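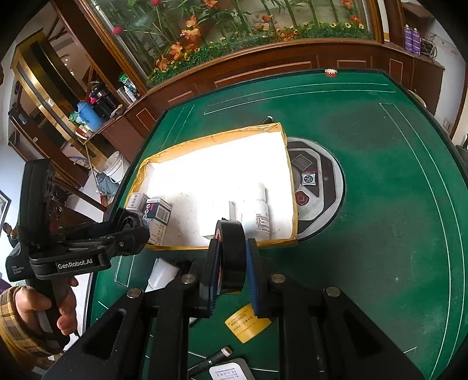
Where do you put small things that don't belong to any drawer?
In a box on the games table, until March, when we have agreed to look at it again.

The Box on the Green Table
Gallery by Chaimae Ouazzani, 2026-02-01

Every household has a place where tape goes to retire. Ours is the felt-topped table we bought for cards. We played on it for 18 evenings, by Farhad's tally, and then someone set down a pen. The rest followed. Farhad Ahmadpour, who shares the rent and most of the blame, wanted everything sorted by use. I wanted everything in one box with the lid open. You can guess which system takes less effort.

A few notes to go with the gallery:

The box. Cardboard outside, white foam inside, so the bottle and the little cartons travel first class. I have stayed in hotels with less padding.

The tape. One roll black, one roll yellow with HANXIN on it. Farhad says they do different jobs. I say they both stick – case closed.

The pen. Thin, black, silver at the tip. It lives next to the box and has so far resisted going in.

The felt. Green, with thin white lines that look very official under a pile of stationery. A lint roller does for the fluff, and crumbs are a matter for the vacuum.

The button panel. Set into the tabletop, and the one thing here that can't be put away. Farhad has suggested a coaster.

Next gallery: the hall closet, if the door opens.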